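Leave the books out

Quick one, typing this before the 3 pm shift so forgive me.

I've had the same argument with half the people I know and I'm having it again here. Books should lie flat on a table. Not all of them, not forever. But the one you're reading, or the one the kids keep going back to, or the one you keep meaning to start. On the table, cover up. Shelves are storage. Good storage, fine, but a book on a shelf shows you an inch of itself and you stop seeing it inside a month.

My mother kept a fat white one on our kitchen table for most of my childhood. It got leaned on, it got moved for supper and moved back. The cover went shiny in places and dull in others and the corners went soft. I read it more than anything else we owned, and we owned plenty, all in the hall, all in a row, all dusted. I couldn't name you five of those.

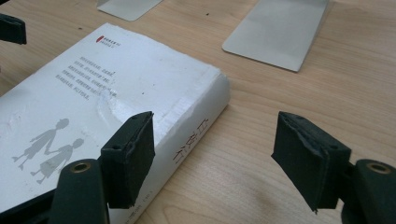

Doesn't a book get ruined if it's left out on a table all the time?

It gets worn, mostly at the corners and along the fold by the spine, and a worn book can be read just as well as a new one.

People hate that answer. They've got a picture in their heads of what a nice room looks like and it has a clear table in it. Zoriana Stasiv, who I share a desk with, clears hers every night down to the wood. Lovely table. She also told me in February that she hadn't finished a book since the move. I didn't say anything. I'm saying it now, sorry Zoriana.

And then the covers. We have a children's shelf of 2,506 titles and the ones that go out are the ones we lay face up on the low tables. Same books, same week, spine out, hardly touched. I moved 21 of them from shelf to table last winter just to see, paperbacks mostly, nothing fancy, and teh difference was plain enough that I stopped moving them back. A small kid can't read a spine. Plenty of adults can't either without tipping their head over like a pigeon. 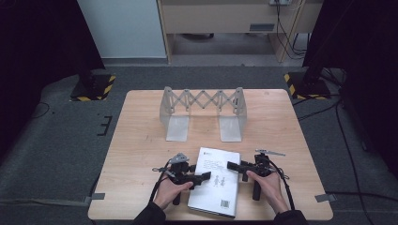 So that's the case for the table. Now the case against, which I'll give fairly because I get it in my inbox either way. Spills. Sun. Somebody puts a mug down on it. You need the space to eat, or do homework, or fold the wash. All true. Move the book then. It takes one hand, two if it's a thick one. Picking it up to move it is half of how you end up opening it.

What I can't stand is the wrapping. I know families who cover everything, paper or plastic over the whole book, every book, tape at the ends. Meant kindly. But paper covers tear at the ends first, and then you've got a book in a ragged paper coat with no title showing, and a child who's been told to be careful with it. Careful kids don't read in bed. Or they do, but they feel bad.

If a book's worth real money, sure, wrap it, box it, put it up high. Most of ours aren't. Replacement copies come through Bendaso and they're cheap, we budget for it every year and we never spend it all. 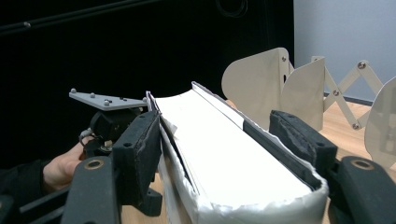

Adjei Reading Room, Children's and Family Desk

Someone is going to write in and say the wrapped ones last longer. They do. I've handled wrapped books that came back to us after years out in a house and the pages were perfect, stiff, bright, still sticking a little at the edges. I found that sad. I'd take a broken fold and jam on page 3 over that any day.

One thing I'd change my mind on is stacks. A stack on a table is just a shelf lying down. Only the top one gets read. If you've got room for two or three side by side then do that, and swap them when they go stale, and if there's only room for one then one's plenty.

Anyway. Low tables are by the window, covers up, help yourself, and please dont tidy them back onto the shelf for us when you go. I know you mean well. We only have to take them all down again in the morning.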